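Printed TPU fingers on a hand gripper — losing grip on smooth bottles
Workshop Builds > Grippers and End Effectors

zelow_bench
Second set of fingers is on the Durton hand gripper, wrist camera fitted. 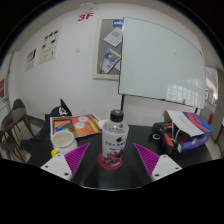 Magenta fingers, white mounting plates, bottle on the coaster. View from the gripper camera.

Fingers are TPU, ribbed wedge type, printed flat. Trigger pull closes both sides through one rack. Mugs are fine. Clear plastic bottles with a wrap label rotate in the grip once I lift and tilt. Load is small, the bottle plus contents is under 400 g. Printed at 20 percent infill, three walls. Looking for opinions on infill versus surface before I use up more filament.

plindale_shop
Infill is too high. Those ribs are supposed to buckle so the face wraps around the object. If the ribs don't move you have two rigid wedges making line contact, and a cylinder will spin on line contact. Drop the infill to zero, two walls, and let the rib geometry do the work.

torque_arm
Disagree. I ran two-wall fingers for a month. They wrap well and then twist sideways under any off-axis load, and tilting a bottle is off-axis load. Keep three walls and put something on the contact face. Silicone tape, 50 mm strip per finger, wrapped over the tip.

plindale_shop
Tape peels at the tip after 200 cycles or so. Then you are debugging tape.

torque_arm
Then you replace the tape. It takes a minute.

rackandpinion
Where on the bottle are you closing? From that camera angle I can't judge finger height against the label. If the tips close on the shoulder, the force has an upward component and neither infill nor tape will help much. Close lower, on the straight part of the body.

zelow_bench
Mid-label, most of the time. The label wrap is slick. I have not tried lower.

rackandpinion
Try that first, it costs nothing. Also check the rack for play. The Andreadis rack files have a loose fit as published and one finger will lag the other. Scale the pinion bore down and reprint.

plindale_shop
Seconded on the rack. Still say the infill is wrong.

zelow_bench
Update, Monday evening. Closed lower on the body, same fingers: less rotation, still some at full tilt. One finger was lagging, so the pinion is reprinting now. Silicone tape is ordered. I will also print one pair at zero infill with the walls left at three and run both sets on the same bottle.

torque_arm
Three walls, zero infill is a fair test. Post the trigger force too if you have a luggage scale.

zelow_bench
I have a scale. Will post both numbers.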